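Subject: Re: [lab-auto] Akadero bench kit, anyone bought one?

On the question from last week:

> We are looking at the Akadero bench kit to feed our plate sealer and
> move plates between a few stations. The quote came with a year of
> their layout software. Does the software do anything useful, or is it
> just for sales demos? Also, how bad is the teaching? Our last arm took
> forever to set up, and we only have one person who can do it.
>
> We run mostly 96-well, some deep-well. Cullby quoted us too, but
> their lead time runs past November.

We have had the kit since spring, so I can answer most of this.

The software is useful if you put in the time. You build the bench in it, drop in your stations and instruments, and it checks reach and collisions before you bolt anything down. We moved our sealer 2 times in the model before we settled on a spot. The labware library is thin. Common plates are there, but we had to enter our deep-well blocks by hand, and the first set of heights I typed in was wrong. Measure your own and don't trust the catalog sheet.

After the first year the software is 299 a month per seat. You can let it lapse and the arm keeps running whatever you saved, but you can't edit the layout. We kept one seat.

Teaching is better than on our old Hervieu. The perforated board helps, as the stations go back in the same holes after cleaning. Each position still needs a final touch-up on the real bench. It took me an afternoon for all of ours.

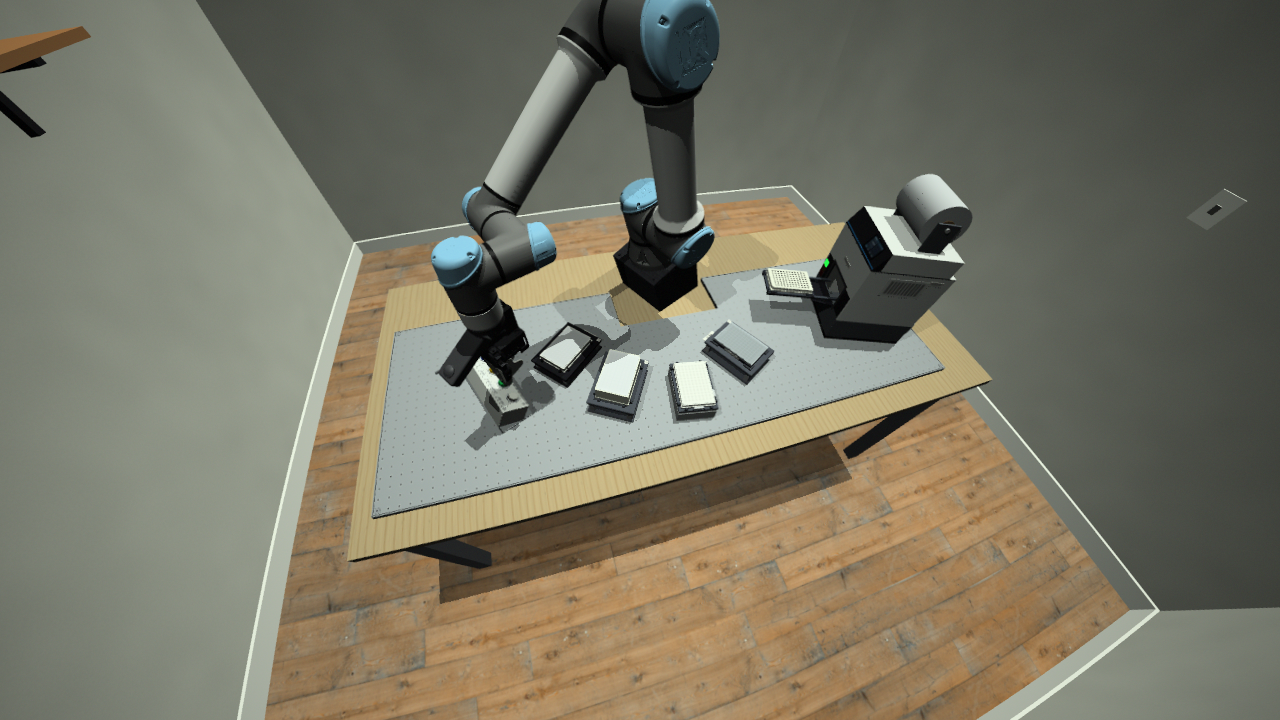
Stations don't have to be square to the board. We turned a few of ours to give the gripper a better approach, and the software handled the angles fine once I stopped entering them backwards. Leave more space between neighbors than you think you need, especially for tall labware. The fingers need room to open.

We logged our first 1000 plate moves. There were roughly 655 before the first dropped plate, and that one was a warped lid. Support is by email only and they take a day to answer.

I have not used the Kosemura adapter, so I can't say if it fits their newer gripper. If anyone has, I would like to know before we order.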